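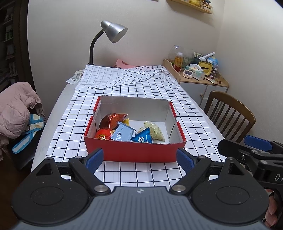
Retail Operations 1
Week 5 handout: Display boxes, mixed snacks and the end of the shelf

Tutor: Latrice Tillman
Prac demonstrator: Sajib Chowdhury

Read this before the prac. Bring it with you, as there will be no spare copies in the room.

1. Terms

Shelf-ready packaging (SRP): an outer carton that goes onto the shelf with the stock still in it. Part of the carton tears or lifts away to leave a tray.

Facing: one pack seen front-on by the customer. Packs behind it are depth, and do not count as facings.

Lip: the low front wall left on a tray once the tear strip is off. A high lip holds stock in but hides the bottom of the pack, where the weight and flavour are often printed.

Dump display: mixed or single stock placed loose in a box or bin with no set facings. Common near registers and in staff canteens.

2. Opening a carton

Find the perforation first. Press along it with your thumb, then pull the strip in one go at a steady speed. Do not use a knife on snack cartons. Foil and film bags sit hard against the board and a shallow cut will go through both.

A rough edge on the back wall does not matter much if the box will stand against something. A rough edge on the front should be trimmed or the carton swapped. Stepped side walls are meant to slope the eye down towards the front, so the low side always faces the aisle.

3. Filling a mixed box

Soft bags and flat packets behave differently. A puffed bag takes up room and will not stack. A flat packet leans, and slides down if there is nothing beside it. With mixed stock:

Put the larger bags at the back.
Stand flat packets upright, printed side out.
Fill across the full width before adding depth.
Keep clear packs where the contents can be seen.

The usual fault is that everything drifts to one side. The bare patch of board then reads as "sold out" even when there is plenty of stock left. Pull the packs across and check again from customer height.

Colour: a red box makes red packets hard to pick out, particularly behind a red lip. Put blue, yellow or pale packs against the lip and move the red ones back or to the middle.

4. Worked figures

The Isten canteen sells from one counter box that holds 60 packs when full. The weekly order is 900 packs.

900 divided by 60 = 15 fills per week
Over 5 trading days, 15 divided by 5 = 3 fills per day

If the order rises to 1,000 packs, the box needs 16 full fills and one part fill of 40. Work out what that does to the daily roster and bring your answer to the prac.

5. Prac task

Work in pairs. Each pair gets one open carton and a bag of mixed snacks. Set the box up on a covered table, swap with another pair, and write down three changes you would make to theirs. Stock stays sealed and goes back to Sajib at the end.

Reading: Bestbridge case notes, section on counter units. The Gurkar case is not needed until April.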